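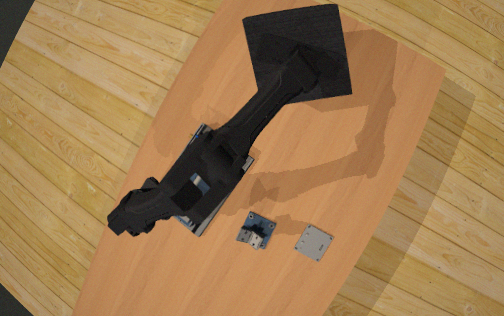 Sim view of the Curnora cell, overhead camera, arm out over the big casing. Blue board and grey plate to the lower right.

07/09/2026 - Curnora cell, sim side

Opened the scene again to see if the camera pose is still usable after the table was rotated. My view is that it isn't, or only barely. With the arm in this pose, the elbow and forearm sit right over the casing and all you get of it is the margins and a bit in the middle. Anyone who wants to claim the detector "sees" the casing from up here should say which part of it.

The gripper end also reaches past the left side of the table. Could be just the viewing angle, could be that the tool really is hanging out over the floor. One camera won't settle that. Need the joint values from the log next to the render before I touch the limits.

Shadows. The Wistemeck notes say the single hard light is there to make it "closer to the real cell". I doubt it. The arm throws a big dark shape across the wood on the right, brown, paler than the black arm, and the end of it comes down just above the circuit board. The base plate goes almost fully black where the shadow lies on it. If the segmentation scores drop on that board, I'd look here first, before blaming the weights.

Checked:
- base plate pose against the Van der Linden drawing. Drawing is from May and has no revision mark, so I believe it as far as the hole pattern and no further.
- scene reload, 22 times. Base came back in the same place each time. Says nothing about the first start after a full shutdown, which is when the offset was reported.
- collision shape on the forearm. Still the coarse one. It's wider than the link you see, so the 6 mm clearance in the report means very little.

Changed: light softened one step, old value kept in a comment. Nothing else. I don't want two changes in one run again.

Not done: second camera from the side. The Fanon script is supposed to place it automatically, but it takes the table corner as origin and the table has been turned. Will put it in by hand and compare.

Next run is 100 resets with the soft light, same seed, home pose first so the casing is clear. If the board score moves by less than 3 points I'd call it noise and put the old light back.

Open question for whoever reads this - who set the home pose, and on which version of the arm file? The header says one thing and the folder name says another. Leaving both alone until I get an answer.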